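Evaluation of the Pludunon Simulation Package for Planning Automated Plate Handling

Project report, second-year group project in laboratory technology
Julstead Technical College
Submitted December 12, 2018
Authors: Marlies Gasser, Andri Plattner, Wendelin Holzer
Supervisor: Rosalie Hauser

1. Purpose of the project

The College intends to offer a practical course in automated plate handling and has been considering the purchase of a small robot cell. Before any equipment is ordered, the department asked the project group to review Pludunon, a simulation package supplied by Iltix. The package allows a user to build a bench layout on screen, place a robot arm and instruments on it, and run a handling routine before any hardware is installed. The supplier provided a trial licence for 40 working days, together with the standard bench layout and the printed manual.

The group was asked to answer two questions. The first was whether students with no previous training in robotics could prepare a working routine with the package. The second was whether the views it produces are clear enough for checking a layout and for use in teaching.

2. The standard layout

All work was carried out on the supplier's bench layout, which is named Marino in the manual. It consists of a single long table in a plain room, with one instrument at one end and a robot arm on a pedestal at the other. The room may be changed by the user, but the group left it as supplied so that results from different members could be compared.
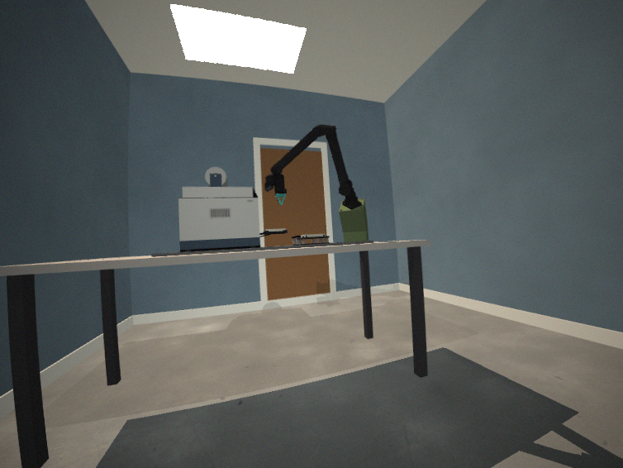 Installation on the College computers took one afternoon. Two of the older machines in the teaching room could not run the package at an acceptable speed, and the remaining work was done on the newer machines in the project office. The licence server also had to be registered with the College's computing service, a step not mentioned in the manual. Edeltraud Leitner of the computing service completed the registration on our behalf.

3. Method

Each member of the group worked through the introductory chapter of the manual alone and then wrote a short routine to move a plate between two positions. No help was given during this stage. Members kept a written log of every point at which they had to stop and consult the manual or the supplier.

In the second stage the group worked together on a longer routine. Positions were first entered by hand and afterwards corrected by moving the arm on screen in small steps. The second method was preferred by all three members. Entering positions by hand requires the user to keep track of the table's own axes, and the manual explains these only in an appendix.
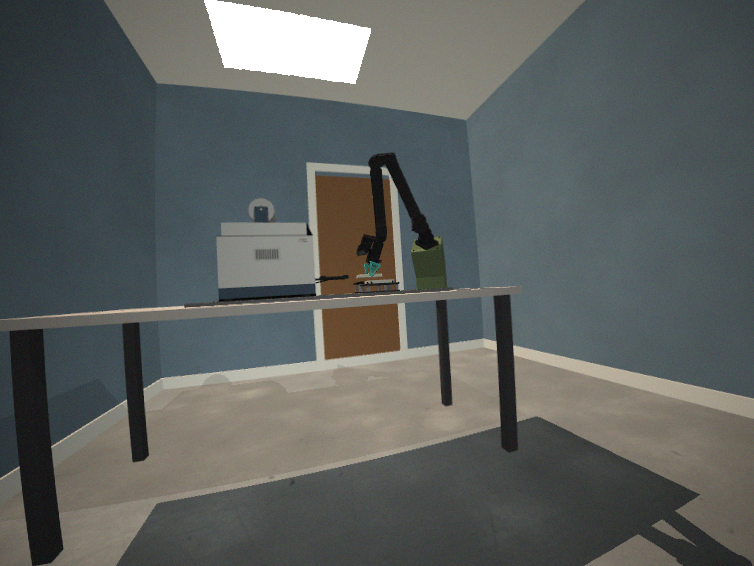

The small-step control has one weakness. When the arm is moved close to a surface, the view does not turn automatically to show the remaining gap, and the user must select a new viewpoint before continuing. Mr Holzer found it convenient to save 5 viewpoints at the start of each session and to switch between them from the keyboard. This practice was adopted by the whole group and is recommended for any future course.

4. Results

4.1 Ease of use

All members completed the short routine without help from the supplier. The logs show that most interruptions were due to the naming of positions. The package accepts the same name for two different positions and gives no warning. In Ms Gasser's first attempt this sent the arm to the wrong position, and the cause was found only after the routine had been read through line by line.

The manual is well arranged but assumes some knowledge of programming. A single page of worked commands, prepared by Mr Plattner, was sufficient to remove most of the difficulty. 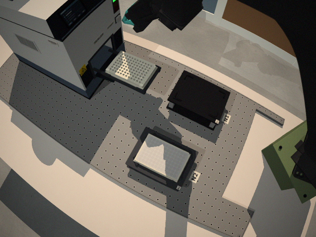

4.2 Speed and reliability

The longer routine was run 15 times without alteration. It finished on every occasion and the arm followed the same path each time. The package closed without warning twice during the trial, in both cases while a layout was being saved. The supplier has acknowledged the fault and states that it will be corrected in the January release.

4.3 Quality of the views

The group considered the overhead views the most useful part of the package for checking a layout.
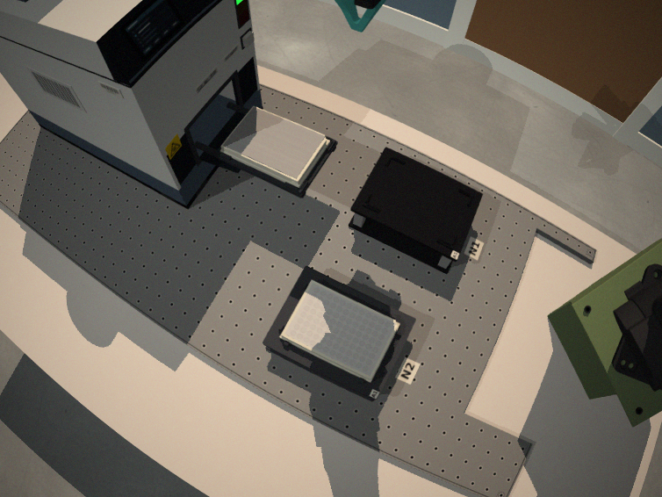

Labelling deserves particular attention in any layout intended for beginners. Names that appear only in the routine and not on the bench are easily confused, as section 4.1 shows. In the standard layout the two plate positions beside the instrument carry the printed labels N1 and N2, which can be read without difficulty from above. The smaller A1 tags at the corners of the holders are also legible. By contrast, the text on the instrument's display cannot be read from this viewpoint, and the package should not be relied upon for teaching the operation of the instrument itself. Shadows are sharply drawn and fall across part of the plate in N2, so that fine detail is harder to judge there. The group would welcome a setting for softer light.

5. Cost

The supplier has quoted 2000 euros for a teaching licence. The quotation includes updates but not training. The group considers the price reasonable provided that the licence may be used on all machines in the teaching room, and written confirmation of this point should be obtained before an order is placed.

6. Recommendations

The group recommends that the College purchase one teaching licence after the January release has been tested. The older computers should be replaced or left out of the course plan. Students should receive the page of worked commands with the manual, and should be required to give every position a separate name that matches its label on the bench.

The logs, the routines and the saved viewpoints have been deposited with Ms Hauser and may be consulted on request.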